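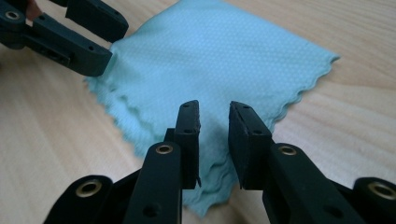

À Gandudthorpe, on ne jette plus grand-chose depuis que l'atelier de couture et d'entretien du linge a rouvert ses portes, et les habitants l'ont bien fait savoir en venant nombreux à la réunion de rentrée. L'association Fikow, qui gère le lieu, a confirmé le 14 juillet que les séances reprendraient en octobre, dans la même salle à moquette et avec les mêmes machines à coudre un peu capricieuses que les habitués connaissent par leur petit nom. Au programme des premiers rendez-vous, il y aura surtout du linge de maison : torchons à ourler, taies à reprendre, et puis ces carrés de microfibre bleu pâle, à petits points en relief et à bord festonné, que l'on a tous au fond d'un placard et que l'on peut garder bien plus longtemps qu'on ne le croit. De quoi occuper les soirées d'automne, et en bonne compagnie !

Heloísa Meireles, qui anime l'atelier et qui a appris la couture chez sa grand-mère (elle le raconte volontiers, et longuement, à qui veut l'entendre), se réjouit de retrouver ses élèves. « Les gens arrivent avec un drap déchiré et repartent avec deux torchons et une recette de soupe, c'est comme ça depuis le début », dit-elle en riant. L'an dernier, 164 personnes ont poussé la porte au moins une fois, parfois juste pour faire changer une fermeture éclair, parfois pour y passer tout l'hiver.

La nouveauté de la saison, c'est le coin entretien, installé avec l'aide de la mercerie Stikivard. On y parlera lessive, détachage, séchage à l'air libre, et l'on y apprendra notamment que la microfibre n'aime ni l'adoucissant, qui encrasse les fibres, ni le repassage trop chaud. Un lavage à part, loin des serviettes éponge qui peluchent, lui convient beaucoup mieux - et le conseil vaut aussi pour les lavettes du quotidien, que l'on maltraite sans y penser.

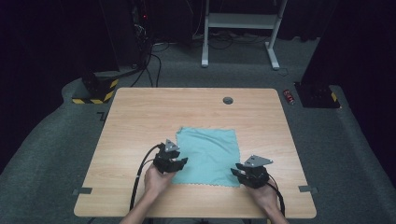
Temps de lecture : 2 minutes

Côté finances, la commune a accordé une aide de 3000 euros, qui servira à réviser les machines et à racheter du fil, des aiguilles et deux bonnes paires de ciseaux cranteurs. L'adhésion reste fixée à 20 euros pour l'année, fournitures de base comprises, et les adhérents pourront comme avant emprunter le matériel d'une séance à l'autre, à condition de l'inscrire dans le grand cahier de l'entrée.

Une bourse aux tissus est également prévue au café Zein, qui prête son arrière-salle pour l'après-midi et promet des gâteaux à ceux qui viendront aider à trier. Les coupons, les boutons et les vieux rideaux y sont les bienvenus, pourvu qu'ils soient propres. Le nombre d'inscriptions à l'atelier étant limité à 50 cette saison, mieux vaut passer assez tôt au local de Fikow, où les bulletins sont disponibles dès maintenant.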